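Tradasik Packing Automation: Progress Report to the Rarnness Fund
Reporting period: second stage, ending June
Prepared by: Virgil Surdu, project lead

1. Status

The second stage covers the move from single-arm to two-arm handling of nested cups at the Blomqvist site, and the change in duties for the staff on the cup packing line. The handling work is on schedule. The staff work is one month behind, for the reasons given in section 3.

The fund asked for a stack size that matches the present manual method. Packers at Blomqvist lift cups from the table in short stacks, one in each hand, and tip them slightly outwards before placing them in the tray. The two-arm program copies this motion. Stack size was fixed at 3 cups per gripper after larger stacks proved slow to release.

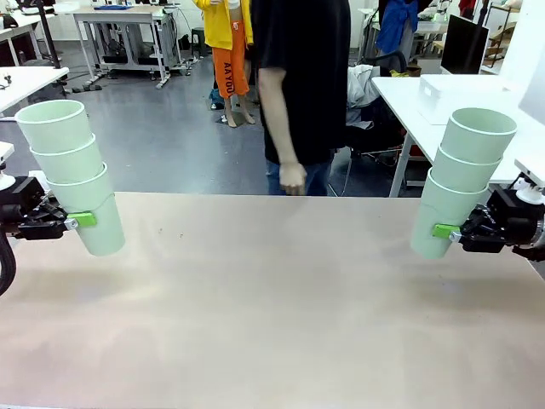

Figure 1. Two-arm hold, three nested cups in each gripper.

2. Handling results

The formal run for this stage consisted of 468 paired lifts, carried out over several shifts with the same program and the same cup type. Of these, 253 were completed with no operator input. The remainder needed one or more corrections, most often a small change to the closing position of one finger. Dropped stacks were logged separately and will be reported with the next claim.

The main cause of corrections was uneven nesting. Cups delivered by Tilletti arrive pressed together to differing depths, so the overall length of a stack varies and the lowest cup is not always where the program expects it. Packers deal with this by feel. A check on stack length before the lift has been written but was not used in the formal run - its results would not have been comparable with the first stage.

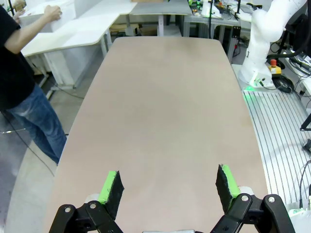

A second cause was table position. The tabletop was moved twice for cleaning during the period and returned by eye. Floor marks have now been laid, and the start-of-shift sheet includes a position check, signed by the operator. No corrections have been put down to table position after this change.

3. Effect on staff

Under the manual method a packer lifts, tips and places for the whole shift. Under the new arrangement the same person sets out cups, starts the cycle, clears faults and signs the shift sheet. Wrist strain was the complaint most often raised before the project, and the repeated lift is the part of the job that has been removed. Standing time has not changed. Two packers have asked for a seat within reach of the controls, and this is being costed.

Training is the item that is behind. Virgil Nedelcu, who leads it, had planned for all packers to finish the fault-clearing module by the end of the stage. The written part is complete. The practical part depends on machine time, which the formal run took up almost entirely. It will now be held in the early shift, from 6 am, before handling work starts.

Pay grades are unchanged for the duration of the project. Staff representatives have asked that the operator role be graded separately if the line goes into regular use, and management has agreed to answer before the final stage.

4. Work for the next stage

The length check will be brought into use first, followed by a repeat of the formal run at 100 paired lifts. The hold position will also be reviewed. At present the two stacks lean away from each other, open tops outwards, with a clear stretch of table between them.

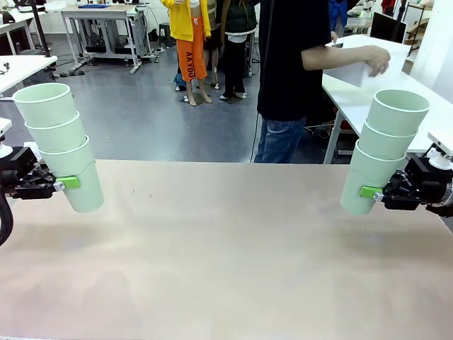
Tray placement is the largest piece of work remaining. The tray must sit where both arms can reach it and where an operator can remove it without leaning over the table. The preferred place is the middle of the tabletop. With the six cups held in two groups at opposite sides, that area stays free during the hold, and the tray could be put there with no change to the lift itself. The release motion would need to be rewritten so that each stack is brought upright before it is lowered.

No change to the budget is requested. The claim for the period will follow under separate cover, with the shift sheets attached.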